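Can a machine clear the table yet?

Interview, February 8, 2021

Inmaculada Quintana has worked with robot arms for 10 years, and she still washes her own dishes. I met her at Trungate, a small company which tests if machines can do the simple jobs of a home or a shop. Her colleague Rocío Barroso joined us for the second half of the talk.

My first question was the one that everybody asks her. When will a robot tidy my kitchen?

"I don't give a year," she said. "I gave a year once, to a journalist, and my sister keeps the article. What I can tell you is which things are difficult, and they are not the things that people expect. A heavy box is easy. A candy in its wrapper is difficult."
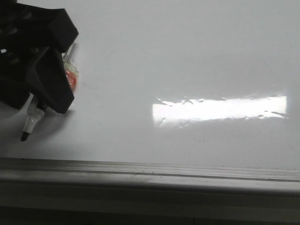 The wrapper, she explained, changes its form each time you touch it. It also shines, and a camera can take a reflection for an edge. "For you it is one object. For the machine it can be a different object every time. And when it lies near a pen, where does one finish and the other start? A child of 3 knows this without thinking."

I asked why they use such small things, and not plates or shirts. Quintana answered that shops have asked for it. One of them, Lozano, sells stationery and sweets, and each evening the staff must put back what the customers have left in the wrong place. It is boring work and it is done by tired people.

"Mr. Lozano wanted to know if we can take this job from his staff," she said. "I told him not this year. He was a little disappointed, but he sent us a box of his goods anyway."
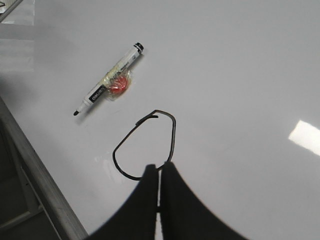 A marker, a wrapped candy and a loop of black wire on the white table.

Barroso is responsible for the tests. She is more patient with my questions about numbers, but she also warns me about them. In September her team repeated one tidying task 50 times, with the same objects in new positions. The arm finished it without help in fewer than half of the attempts.

"People see a video where it goes well and they think the problem is solved," Barroso said. "I would like to see the other videos too. Thin things are the worst for us. The fingers close a little too high and they catch only air. Then the arm goes away very proud, with nothing in the hand."

She thinks that speed is the second problem. A shop assistant clears a small table in the time in which the arm decides where to begin. "But the arm can work at night," Quintana added, "so I am not so worried about slow. I am worried about wrong."

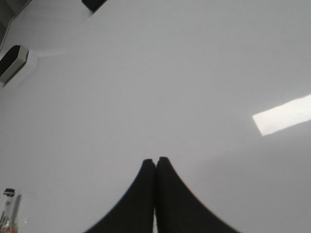 What would they buy today?

Both women laughed at this. Barroso has a robot vacuum cleaner and likes it, although she must lift the chairs first. Quintana would pay for a machine that only folds towels, if it folds all of them.

For shops, they recommend to begin with one job which is always the same, for example moving full boxes from one shelf to another. The loose small things should stay with people for now. "Ask me again when it can pick up a wire from a shiny table every time," said Quintana. "Then we can speak about your kitchen."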